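Home | About the Fund | Our Grantees | Reports | Contact

Kerstead Neighborhood Kitchen
Progress report to the Ndlovu Fund, second half-year
Prepared by Nosipho Matlala, program lead

We have had a wonderful six months, and I'm so glad to be writing this one! When we last reported, the Drisora Street kitchen had a leaking sink and two working burners. We now have a full range, a deep double sink and a walk-in pantry with shelves that reach the ceiling.

Meals. We served 998 hot lunches between the reopening and the end of December. The bean stew is still the favorite by a mile, though the Thursday-style curry (we now cook it whenever the spices are in) is catching up fast. Breakfast started late, as the second refrigerator was held up, and we expect those numbers to climb in spring.

Cooking classes. Forty-two people signed up for the beginner course, and 278 class visits were logged across all three levels. Several of the beginners had never baked bread before, and some of them are already asking for sourdough. The knife skills evening filled up so quickly that we ran it again.

Food supply. Dreterura Farm has agreed to keep sending us squash, onions and greens through the winter at the same price as last year. We did lose one delivery of greens to a hard frost and had to buy from the wholesale market that week, so produce went slightly over budget. The overrun was covered by savings on gas.

Dishes and small equipment. The old mismatched plates are gone, and we bought bowls in several colors so that the children's tables can be set apart from the rest. They stack well and the rims are easy to grip.

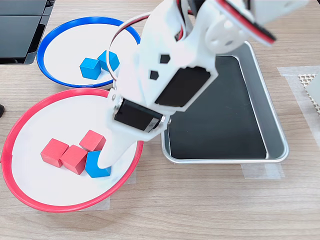 Bowls with red and blue, from the small equipment line.

Still to do. The back door needs a ramp, and we have one quote in hand and are waiting on another. The pantry labels should be finished next month. We'd also love to talk with you about moving the unspent training money into a third evening class, as the waiting list is already long enough to fill it. A full budget sheet is attached, and you are very welcome to come by for lunch any day we're open.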